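Ticket 273: Patient belongings list, Ellard wing
Status: reopened
Opened by: Siv Granström, ward clerk

Problem
The belongings form won't let us release a patient's things to family unless the patient signs. The patient in bed 5 died in July. I have explained this to the form several times. It keeps suggesting he try again.

Log

1. Granström: Tried the "unable to sign" box. It asks for a reason from a list. The list has "asleep," "in surgery" and "refused." I picked "asleep" and felt bad about it. The form was rejected anyway.

2. Sotiris Kontogiannis, Skernitz support: Please clear the browser cache and attach a test item, so we can see if the item entry is part of the fault. Any item of clothing will do.

3. Granström: Cache cleared. Test item entered as "jeans, blue, folded."

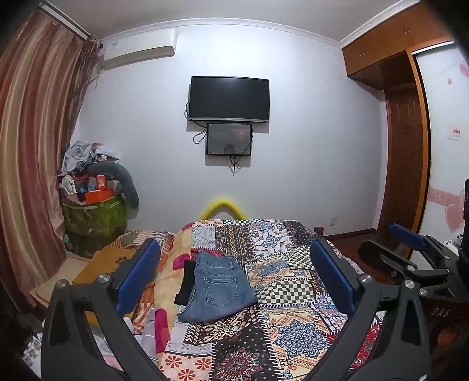
4. Kontogiannis: Upload is fine. Release still blocked. Your site is on the Pelden consent rules, which treat every patient as able to sign until told otherwise by the admissions system. Has anyone told admissions?

5. Granström: Admissions sent the family a satisfaction survey, so I would guess no. His daughter has called 3 times. She wants his watch and his reading glasses.

6. Loukia Tzanetos, admissions: Record corrected on our side. It was one of 67 that never synced after the Midtbø update. The rest are being fixed by hand, meaning by me.

7. Kontogiannis: Please retry.

8. Granström: Retried. Photo went up, and the form now offers "next of kin" — progress. 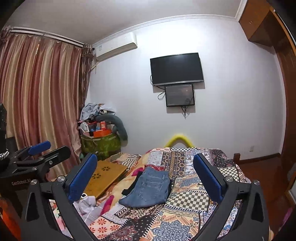 Current state
Release went through on 12 February 2010. The printed receipt still thanks the patient for his stay and wishes him a speedy recovery. I have crossed that out in pen. Reopened for the receipt wording only. Kontogiannis says that is a separate module and needs a separate ticket.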